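Peel-and-stick wallpaper on panels between aluminum extrusion: seams and corners

gridline_k
Member
Posts: 80

I have a three-sided enclosure built from silver aluminum extrusion, with flat panels on the back, left and right. The panels need a printed covering. I have picked a pink butterfly and moth paper from Bodin and a white sheet with black line drawings of flowers and birds for the floor. The pattern on the walls is dense and the motifs are large, so any mismatch in a corner will be visible.

Two questions. Do I cover the panels before or after they go into the frame? And should the paper turn the corner, or stop at each panel edge?

There is also a crossbar across the back wall at one-third height. I would like to hang a small wire basket under it.

hobbs_lane
Senior Member

Cover them before. Lay each panel flat, cut the paper 2 inches oversize, start from one long edge and work across with a felt squeegee. Trim after it has rested overnight. If you try it with the panels in the frame you will be working the squeegee against the bars and will leave air along every one of them.

Do not turn the corner. Two panels held in extrusion move independently when the frame is lifted, and paper bridging the joint will crease or tear there.

tern_and_co
Member

Disagree on the corner. I turned mine by a quarter inch on the back panel only, then butted the side panels over it. The overlap hides the substrate if the joint opens slightly. With a stop-at-edge method you get a thin pale line from top to bottom, and on a pink ground it shows.

hobbs_lane
Senior Member

Paint the panel edges to match before covering. Same result without the extra thickness. Your quarter inch of paper has to go somewhere, and in a slot it ends up bunched.

tern_and_co
Member

It depends on the slot. Mine are 8 mm with 6 mm panel, so there is clearance. With a tight slot I would do it your way.

gridline_k
Member

Slots are 8 mm here too. I bought 6 mm board from Heneo, so I went with the turned edge on the back panel and plain edges on the sides. It took most of an afternoon, the trimming longer than the hanging.

I did not attempt to match the pattern in the corners. I placed the sheets so that the largest butterflies and moths fell clear of the bars where possible, and let the small ones get cut.

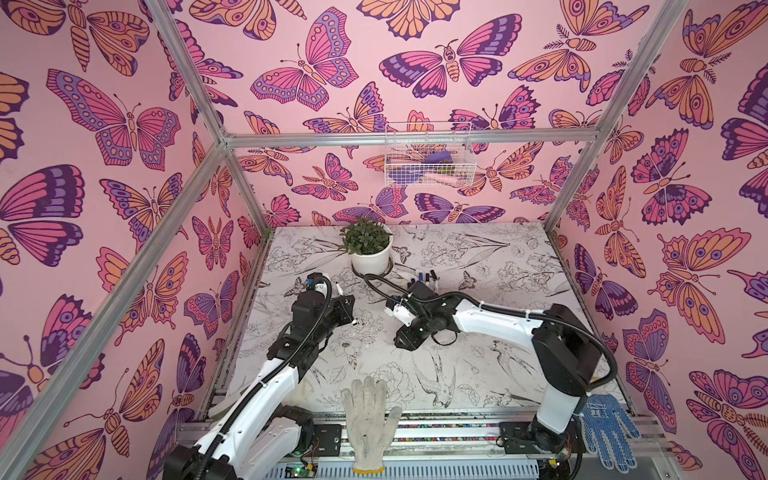
The basket is white mesh and weighs very little. It is mounted on the back wall just below the crossbar. I have small items in it, one purple, the rest pale pink. I would not load it much further without going through to a backing plate.

The potted plant stays toward the back with a saucer under it. The markers live next to it for now.

mossfield
New Member

Is the floor the same kind of material as the walls? I tried wall paper as a work surface once and it scuffed within a month.

gridline_k
Member

No, a separate sheet from Drovance, sold as a shelf and drawer liner. The finish is harder. I have not had it down long enough to say anything about wear. It is held at the edges only, so it can be swapped.

mossfield
New Member

Edges only will lift in the middle if the room gets humid. August did that to mine. A few dots of repositionable adhesive in the center would fix it.

hobbs_lane
Senior Member

Or a clear mat over the top. White shows every mark, and line art does not hide much because there is so much blank area between the drawings. A dense print like the one on the walls would have been the better choice for the floor.

tern_and_co
Member

I would not put that print on the floor as well. Small objects would be hard to find on it. A purple cap on a purple wing takes a while to spot. Dark markers on white and black is fine.

hobbs_lane
Senior Member

A plain gray liner would solve both problems.

gridline_k
Member

It would, but I have the birds now. I will try the adhesive dots first and order a mat if it marks.

One remaining issue: the paper on the left panel has a bubble the size of a dime, near the lower bar. Prick it or peel back?

hobbs_lane
Senior Member

Prick it at the edge of the bubble with a fine needle, press toward the hole. Do it on one of the dark plum outlines if you can reach one. Peeling back will stretch the sheet.

tern_and_co
Member

Agreed on that one. If it comes back, warm it with a hair dryer on low and press again. Banix film tolerates this well. I have not tested it on the Bodin paper, so start with an offcut.

gridline_k
Member

Pricked on an outline and pressed. Flat so far. I kept the offcuts in case it needs the hair dryer.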